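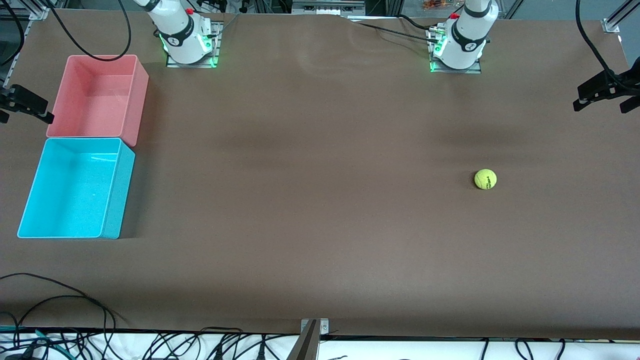 Tennis Balls and Bins: What Goes Where After Open Play

The spring open play sessions at the Kusuma Recreation Center begin again in May, and the equipment room has been rearranged since last year. Members who help set up or put away should read this before their first session.

Practice balls are now sorted into two colors of open bin. Pink is for balls that are still good to play with. Cyan is for balls that are worn out or have gone flat. The old mesh bags have been retired. They tore at the seams, and good and bad balls ended up mixed together in the same bag.

To check a ball, drop it from shoulder height onto a hard floor. If it comes back to your waist or close to it, put it in pink. If it stops around the knee, put it in cyan. A ball with bald patches also goes in cyan, even if it bounces well. Faded printing is fine and does not count against a ball.

Please don't put anything else in the bins. Last season we found grip tape, a house key and half a granola bar in with the balls. Lost items go in the tray at the front desk.

Bins should be empty when they go back on the shelf. Good balls are poured into the rolling hopper, and the worn ones go into the Custow barrel by the side door. The bins can be wiped out with a damp cloth. Do not use the spray cleaner from the locker rooms, as it leaves the plastic sticky – we tried it.

Worn balls are not thrown away. Last year we collected 900 of them. Of those, 400 went to Sakton Elementary for the feet of classroom chairs, and most of the others went to the dog park on Cokach Road. The school has asked for more before the end of the term, so please bring in any you have at home. They need to be dry. Balls that have been chewed can go to the dog park but not to the school.

A few balls always roll under the benches on court 2 and behind the divider curtain. Whoever closes up should look in both places before turning off the lights. The long-handled pickup tube hangs on the hook inside the equipment room door and should go back there afterward.

Bins can be borrowed for private lessons if you sign the sheet on the clipboard. Return them the same day.

Questions about equipment, or offers to help with the delivery to the school, can go to Mawar Tjoa at the front desk. She is in most mornings until noon.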